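Urnier Dual-Arm Bench Kit: Set-Up Guide
Section 6. Comparing grippers on a shared load

Urnier Documentation Group | March
4 min read

This section covers a side-by-side trial of two grippers, one on each arm, with both arms holding the same object. Complete Section 5 (tool center point calibration) for each gripper before you start. The results are entered on the Dreketar comparison sheet supplied with the kit.

6.1 Preparing the arms

1. Set both arms to the home pose and press the software stop in the controller window.
2. Mount the first gripper on the left arm and the second on the right. Tighten the flange screws in a cross pattern.
3. Route each gripper cable along the outside of the arm and fasten it with straps. Leave enough slack at the wrist for a full turn in both directions.
4. Enter the mass and center of gravity of each gripper in the Payload tab. Values from a different gripper will cause drift in hand-guiding mode.
5. Release the software stop. Open and close each gripper through its full stroke 3 times.

CAUTION: Keep hands out of the shared workspace while either arm is enabled. The collision limit does not protect fingers between the two grippers.

6.2 Choosing the test object

Use a rigid object long enough to keep the grippers apart. A power strip is suitable: the housing is stiff, the ends are easy to reach, and the cord adds an uneven load that shows up weak grip settings. Disconnect it from the outlet before the trial and leave it disconnected throughout. Coil the cord and set the coil on the mat with the plug clear of both arms.
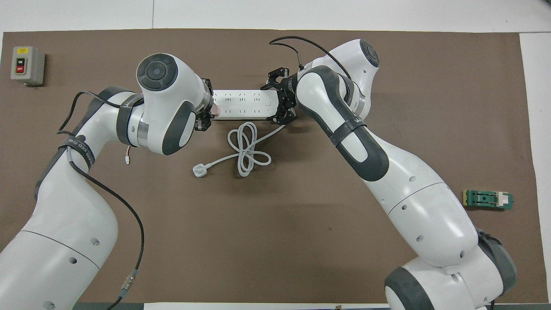

Grip force is set separately for each side. Start both grippers at the lowest setting that holds the object level, then raise them together. If one gripper has finger pads and the other has bare fingers, record this in the Notes column, as the two force values are not directly comparable.

6.3 Running the trial

1. Load the program SHARED_HOLD from the Kettunen controller menu.
2. Select Leader/Follower mode. The left arm is the leader by default.
3. Move the leader to one end of the object and close its gripper. Wait for the GRIP OK message.
4. Repeat for the follower.
5. Lift to the test height at low speed. Hold for roughly 6 seconds.
6. Tilt the object toward the leader, return to level, then tilt toward the follower.
7. Lower the object to the mat. Open the follower first, then the leader.
8. Swap the grippers between the arms, repeat Section 5, and run the trial again.

NOTE: Step 8 is required. Without the swap, a difference between the arms can be read as a difference between the grippers.

6.4 Recording results

Enter the following for each run:

- Grip force setting, left and right
- Slip at each end, measured from a pencil mark on the object
- Peak wrist torque from the Sivbridge log
- Any fault code, with the step at which it appeared

If slip appears at the same arm before and after the swap, check the wrist calibration of that arm. If slip follows the gripper, inspect the pads and raise the force by 2 steps.

CAUTION: Do not raise grip force to correct a tilted hold. Lower the object, release it, and grip again.

If fault F-CLOSE appears during lifting, the follower has lost its position reference. Stop the program, support the object from below with a foam block, and open the grippers one at a time from the manual panel.

Continue to Section 7, Camera Placement.

Contact Urnier support | © Urnier. All rights reserved. | Back to top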